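Starex Fastness 2 Rugged Handset

Product code: FST2-BLK
Availability: in stock, dispatched from Ellstead
Supplied unlocked, without SIM

Overview

The Fastness 2 is a sealed Android handset for site, warehouse and field use. It replaces the original Fastness, which has been withdrawn from sale. The body is slightly narrower than its predecessor's, the battery is now removable without tools, and the charging port has moved from the side of the casing to the lower edge. Existing Fastness belt clips will not fit. Existing desk chargers will fit if the adaptor plate is used (sold separately, see Accessories).

The handset is sold to business accounts and to individual buyers on the same terms. Orders of 11 units or more qualify for pre-configuration before dispatch.

Casing and screen

The outer shell is a polycarbonate frame with a bonded rubber bumper at each corner. The screen sits below the level of the bumper, so that the glass does not touch a flat surface when the handset is laid face down. Touch input works with most thin work gloves. A setting under Display raises the sensitivity for thicker gloves, at some cost to battery life, and should be switched off when gloves are not worn, otherwise the screen may register touches from fabric in a pocket.

Three physical keys are fitted on the left side: volume up, volume down and a programmable key. By default the programmable key opens the torch. It can be reassigned to push-to-talk, to the barcode reader or to any installed application. A long press and a short press may be given different functions.

The power key is on the right side and contains the fingerprint reader. The reader does not work through gloves. A PIN or pattern should be set as well.

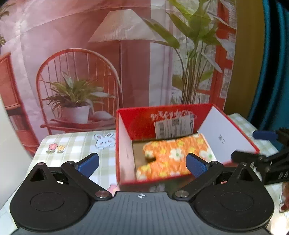
Red box open on the table.

Battery and charging

The battery is a slide-in pack held by a single latch on the rear cover. To remove it, power the handset down, push the latch towards the base and lift the cover from the lower end. The cover carries the seal. Check that the seal is free of grit and seated in its channel before refitting. A handset with a damaged or missing seal should not be exposed to water and is not covered by the warranty for liquid damage.

The handset charges over USB-C or through the contacts on the rear. Wireless charging is not supported. Charging is suspended automatically if the pack is too hot or too cold, and a notice is shown on the lock screen until the temperature returns to the permitted range. Running time depends on use. In our own trials a handset used for scanning and occasional calls lasted roughly 2 shifts on one pack.

Spare packs are supplied part-charged. Packs kept in storage should be topped up every 3 months.

Software

The Fastness 2 is supplied with a near-standard version of Android. Starex adds four applications: the key assignment tool, the barcode reader, a diagnostics page and the Lunde device manager. The first three can be disabled but not removed. Lunde is inactive until the handset is enrolled and may be removed if another management system is preferred.

Updates are delivered over Wi-Fi by default. Administrators using Lunde can hold back an update, release it to a test group or set the hours in which it may be installed. An account can contain up to 200 handsets on the standard licence. Larger fleets require the extended licence, for which a quotation is needed.

The September update corrected a fault in which the programmable key stopped responding after the handset had been docked. Handsets showing this behaviour should be updated before being returned for repair.

Accessories

Spare battery pack, FST2-BP
Desk charger, single, FST2-DC1
Adaptor plate for original desk charger, FST2-AP
Belt clip, FST2-CL
Replacement rear cover with seal, FST2-RC
Hand strap, FST2-HS

Warranty and returns

The warranty runs for 2 years on the handset and one year on battery packs. It covers faults in materials and assembly. Cracked glass is excluded unless the damage cover was bought with the handset. Unused handsets in sealed packaging may be returned for a refund. Pre-configured handsets may be exchanged if faulty but are not otherwise returnable.

Repairs are carried out at Ellstead. Remove the SIM and any memory card before sending a handset in, and clear the screen lock or enclose the PIN. All handsets are reset during repair.

Contacts

Trade accounts and quotations: Sylvain Lacroix
Repairs and technical queries: Tiburcio Zamudio

Page last revised 2nd February. Specifications may change without notice.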